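Subject: Re: [mystery-readers] Stareder backlist: chapter numbering and the missing 3

On the list this morning, a member wrote:

> I have the Fadora paperback of the second Lund novel and the new
> Stareder e-book. The paperback has a chapter 3. The e-book goes from
> 2 to 4. Is text missing, or is it only the numbering? Also, is the
> page count on the Stareder site correct? It says 372 and my paperback
> stops well before that.

Only the numbering, as far as I can tell. I compared the two editions over the weekend, opening and closing lines of every chapter, and then searched the e-book for phrases from the paperback's chapter 3. All of them are present. They sit at the end of chapter 2, after a line break. The e-book file shows 3,144 locations on my reader and the split falls where you would expect.

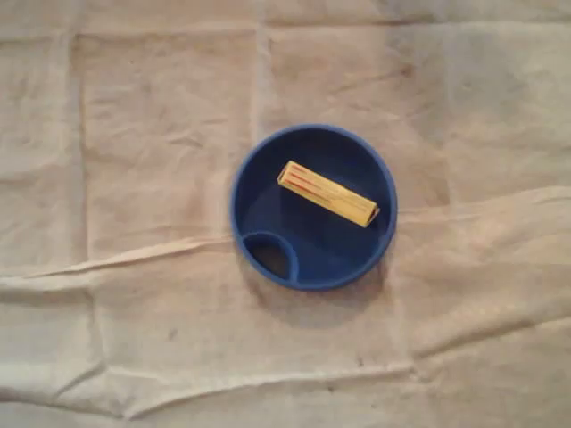 Page count

372 is the large print edition. The site uses one product page for all formats and shows the longest. I wrote to Stareder in November and the reply said it would be corrected. It has not been.

The reading order on the same page is also wrong. It puts Zeltier, the novella, after the third Lund book. The novella gives away who sent the letters in book one and nothing from book three, so it can be read any time after the first. The Fadora paperbacks print it as an appendix to book two.
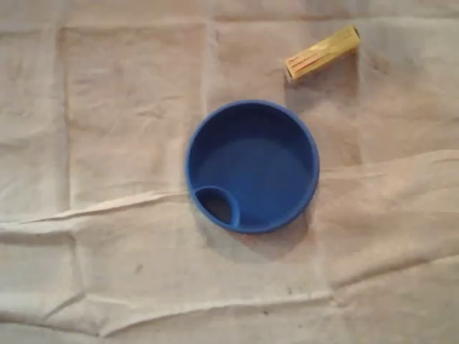
On the plot question raised last month (how the harbor master's cup was dosed), I still think the text is fair to the reader. The inspector notes in chapter 5 that the cup was never opened after it left the kitchen. Readers take this to mean nothing could have been put in it. A lid with a small rounded opening near the rim, like the one in the blue piece here, is closed in the sense the inspector means and open in the sense that matters. The e-book has "cover" where the paperback has "lid" in two places, which weakens the clue a little.
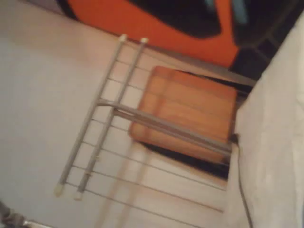

The second edition difference is in the boathouse chapter. The paperback says the key hung "behind the rack" and the e-book says "under the rack." The constable searches from the doorway, so it makes a difference to whether he could have missed it. With a rack of thin wires like the gray one in the photo, you see the surface straight through it, and a key lying under it would be in plain sight. I take "behind" to be correct and the e-book to be an editing error.

I have a plain list of the differences, chapter by chapter, some 800 words long. It covers books one and two only. Write to me off list for a copy. If anyone owns the first Fadora printing of book three, please check whether the dedication page is before or after the map.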